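Steering by Hand: The Statue Task

Dzintra Sepp's page on teleoperating an arm in simulation

Every demo reel for learned manipulation has a stretch where the arm does something graceful and the caption says it was taught by a person. I wanted to know how much the person was doing. So I spent most of March driving a simulated arm myself, one episode after another, on the golden figurine task from the Wornen kitchen set.

The arm over the marbled counter:
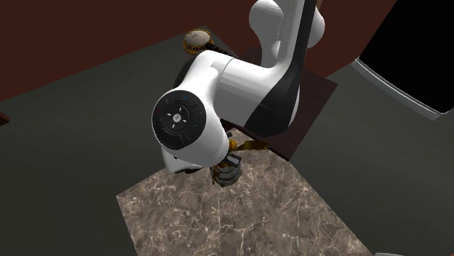
Gripper near the top of the figurine, counter and doorway behind:
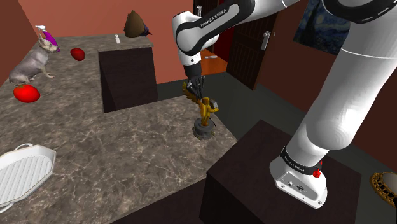

Looking past the open fingers at the gold and the gray stone piece:
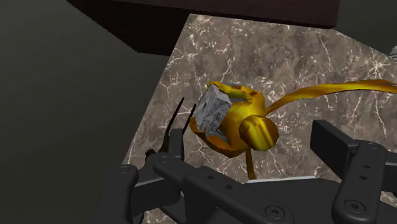
I recorded 143 episodes. The control rig was a Tellier hand controller with the trigger mapped to the fingers, and the view came from two windows side by side on an ordinary monitor. Position control felt fine within an hour. Rotation never did. I would turn my wrist, the gripper would turn a little late, and by then I had already turned my wrist back.

The claim you hear is that people bring intuition to this, and that the policy soaks it up. I'm not convinced. What I brought on a bad afternoon was impatience. I approached too fast, stopped dead above the object, dithered, and then closed the fingers because I was tired of dithering. All of that goes into the recording. A policy trained on it has no way of telling which pauses meant something and which were me looking for my coffee.

Shape matters more than the papers let on, too. A box gives you two flat sides and forgives a lot. A figure with a wing and a raised arm gives you a handful of bad choices and maybe one decent one, and the decent one changes with every reset. I changed my mind about the best approach at least twice, so the early episodes and the late ones teach different habits. I left both in. Sorting them after the fact seemed like a way of fooling myself about how consistent I am.

The Esfahani scripts I used for filtering throw out anything that ends with the object off its target, and keep the rest. Of my 143, they kept 77. I watched a good number of the kept ones again and would not want a machine to copy several of them. In one I bumped the figure, chased it across the stone and got it up by luck. Success, says the filter.

Then there is the question of what any of this says about a real kitchen. Contact in the simulator is polite in some places and crazy in others. Thin parts of a mesh catch where they should slide. I found myself learning the simulator's quirks and using them, and I suspect anyone who does this for long ends up the same way. When somebody reports a high success rate on simulated demos, I would like to hear how many hours the operator had already put in.

A friend at Flukirer has offered me time on a physical arm with the same controller. I've said yes, with low hopes for the rotation problem. The plan is 3 objects, starting with something plain, and no filtering until I have watched every episode from beginning to end. Notes will go up on this page as I get through them, including the ugly ones.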